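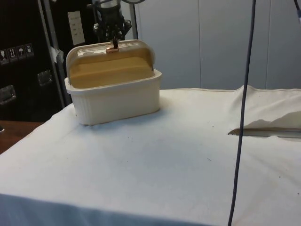 Home | Modules | Handouts | Reading | Contact

Buying Automation, Session 6
Handout: reading an offer for a household handling kit

Bring this sheet and your copy of the Keretti offer to the seminar. The offer is the one from the Cestau catalogue, February edition. We will be treating it the way a buyer ought to, which means assuming that every adjective has to be paid for by somebody.

1. What is on sale

Keretti is sold as a "ready to work" package: arm, two-finger gripper, wrist camera, software and a year of support. The starter price of 299 a month looks friendly. Read the next page of the offer and you find that the monthly price covers the software and support only. The arm is leased under a separate agreement, and the gripper fingers are classed as consumables. Add all of it up before you compare it with the Kolář quotation, which looks dearer and puts everything on one line.

2. The claim about lids

The brochure says the kit "opens and closes everyday containers". A bread box with a roll-top lid is a fair thing to try it on, and harder than the brochure lets on. The lid travels along a curve. If the gripper holds a small handle on top and moves in a straight line, either the fingers slip or the whole box comes with it. A light plastic box on a tablecloth has very little holding it down.

Ask the supplier:
- Was the box fixed to the table in the trials? With what?
- Does the path of the lid have to be taught by hand for each new box?
- What does the system do when it loses the handle halfway?
- Is a lid left part open counted as a success?

The last one matters. The offer quotes 78 per cent success for "container tasks" and never says what a container task is, or where one ends. Ten attempts on one box and ten boxes with one attempt each are very different tests, and the figure would look the same on paper.

3. The wrist camera

Keretti charges extra for this and calls it "close-up certainty". Treat that phrase with care. Near the handle, the view has a lot of gripper in it, and what remains is a patch of pale plastic and a shiny copper-coloured fitting. Glossy metal throws highlights, and highlights can shift as the arm moves. Cream plastic against a pale wall gives the software few strong edges to work with. A second, fixed view helps, so check whether it is in the price. In this offer it isn't.
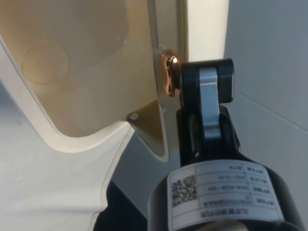

4. Terms worth arguing over

Notice period is 60 days, and it starts when the supplier acknowledges your letter. Strike that out. Training is "up to 10 hours", so it could be one. Support is by email, with a reply time but no repair time.

The Wellcombe purchasing template has better wording for all three. Use it, but don't copy its section on warranties, which was written for vans.

5. For the seminar

Write one page, no more, setting out the trial you would want to see before signing. Name the objects, the number of attempts and what counts as a failure. Say who resets the table between attempts and who pays for their time. I will mark down any page that uses the word "seamless".

Related handouts
Session 5: Leasing, renting and owning
Session 7: Site visits and what to ask
Kolář quotation, annotated copy
Wellcombe purchasing template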